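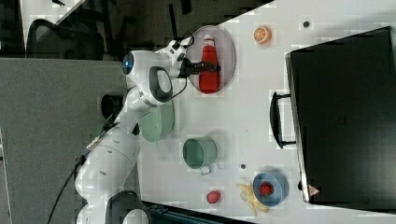
## An open day at the Katley reading rooms

I went up to Katley in February for the open day at the border writing archive, and I've been boring my friends with it ever since. If you've ever loved a book that slips between two languages in the middle of a paragraph, go next year!

The archive sits on the second floor of the old Hermans building, up a staircase that smells of floor polish. Doors opened at 10 and I was early, so I got a seat at the long table right next to Annelies Wuyts, the head archivist. She had laid out seven drafts of the same short story, all by one woman who grew up speaking Spanish at home and English at school. In the first draft the grandmother's lines are in Spanish with an English translation after each one. By the fourth the translations are crossed out in pencil. In the last one the Spanish has crept into the narrator's part too, and there isn't a glossary anywhere. I could have stayed with those pages all day (I did go back to them twice).

Gervasio Rivadeneira gave the morning talk, on letters that writers got from editors. He read out a rejection asking the author to "pick a language and stay in it," and the whole room groaned. Then he read her answer, which ran to three pages and was much funnier than I expected. His point was that italics matter more than we think: set every Spanish word in italics and you've told the reader who the book is for. Somebody behind me asked about names of food, and that took up the rest of the question time.

After lunch we split into groups. Mine went with Musyoka Owino, who works on oral poetry and brought recordings of 10 poems, some in Swahili, some in Kamba, some in a mix. We listened with the text in front of us, then again with it turned over. I don't speak a word of either language and I still heard where the jokes were. He wants students to hear a poem before they see it, and I'm going to try that with my own class.

Other things worth knowing:

- The catalog has 159 boxes, and 117 of them are open to anyone who writes ahead.
- Pencils only at the tables. Bring a sweater, the reading room is chilly.
- The little magazine *Plonura* sells its back issues in the hallway. I bought the one on lullabies.
- Parking is tight. The bus stops across the street.

The day closed with a student reading. One poem was addressed to the poet's own accent, as if it were a cousin who had moved away and come back taller. I wrote that down on the back of my program and then left the program on the bus, so if anyone has the poet's name, please send it to me.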